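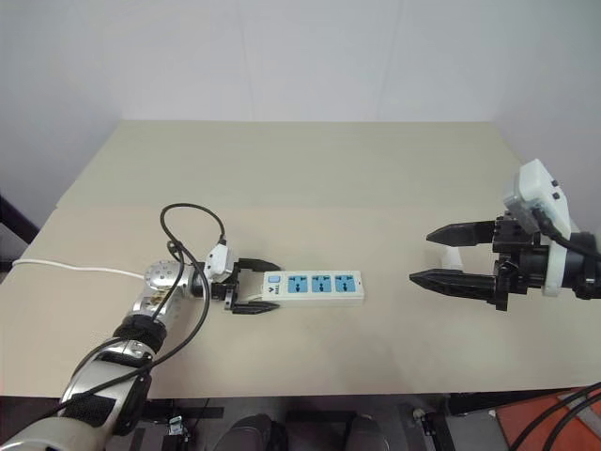
3. Connecting the desk to the mains

Read this section before plugging in the Rernden sit-stand desk. Assembly of the legs and top (section 2) must be complete.

3.1 Before you start
The desk needs an earthed wall socket within reach of the supplied mains lead. If an extension lead is used, it must be earthed, fully unwound and plugged straight into the wall.

CAUTION: Never plug one extension lead into another. Do not run a heater from the same lead as the desk.

3.2 Connecting the control box
1. Check that the wall socket is switched off.
2. Push the 2 motor cables into the ports marked M1 and M2 until they click. Either leg may go to either port.
3. Push the handset cable into the port marked HS.
4. Connect the mains lead to the control box, then to the socket.
5. Leave enough slack for the desk to reach full height – a taut cable can pull out of the box when the top rises.
6. Switch on at the socket. The handset shows three bars.
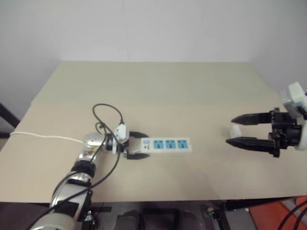 3.3 First reset
1. Clear the space under and behind the desk, and keep a gap of 100 mm from the wall.
2. Hold the down button until the top reaches its lowest point and stops.
3. Release, then hold the button again until the display shows a height.

Note: Repeat the reset after any power cut. Desks with the older Damgaard handset show "RST" in place of the bars – the steps are the same.

If the display stays blank, switch off at the wall, check the cables and wait 2 minutes before trying again. For spare cables, contact Hodora parts supply.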